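8 min read
Last updated: October

4. Who Writes In: Comments on the Pastdale Residue Rule

4.1 The docket

When the state proposed lowering the permitted residue of a common orchard insecticide, it asked the public for its views and then, to its evident surprise, received them. The docket closed with 3,433 comments. We read all of them, a sentence that took one second to type and most of a summer to earn.

Comments were coded by two readers for position (for, against, unclear) and for the kind of argument offered. Rajput coded the growers' letters first and Kiani the household letters, after which we traded piles and argued. The "unclear" group is larger than we would like. It includes several commenters who opposed the rule in the first paragraph and thanked the agency for adopting it in the last, and one who attached a recipe for apple butter.

4.2 Form letters and their edits

Form letters are usually counted once and set aside. We kept them in, on the view that a person who changes even a few words of a form letter has told us something. Many writers left the template alone, including the bracketed instruction to insert the name of their town. Others cut the paragraph on groundwater and put in one on their own well. A smaller group kept the industry template word for word and added a closing line that contradicted it.

Two templates account for most of this material. The first was circulated by Undik, a growers' alliance, and leans on the cost of switching sprays. The second came from the Zaidi campaign and leans on children. Neither mentions farmworkers until its final page, and the edited versions mention them a good deal more often than the originals do. Growers with up to 500 acres were the most likely to rewrite the cost section, often to complain that Undik's figures described a farm they had never seen.

4.3 Length and influence

The agency's reply to comments cites letters by number, which lets us check whose words it took up. Long letters did well. Of the letters cited by number, most ran past 1,000 words, and nearly all had footnotes. Drutel, the registrant, filed the longest, and the agency answered it point by point with the patience of a good waiter. Handwritten letters were answered as a class, in a paragraph that thanks them for their passion.

We do not claim that footnotes cause citation. It may be that people with something citable to say also own a footnote key.

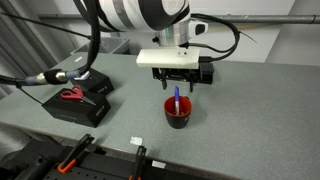 Figure 3. Robot arm and gripper above a mug.

4.4 Limits

The docket holds only those who knew it existed. Notices ran in English, in two newspapers and on a web page that was down for part of the comment period, and the one public hearing began at 10 a.m. in harvest season. Workers who handle the treated fruit are thinly represented as a result, and we have not tried to weight for them. Attachments that would not open were coded from the cover letter alone.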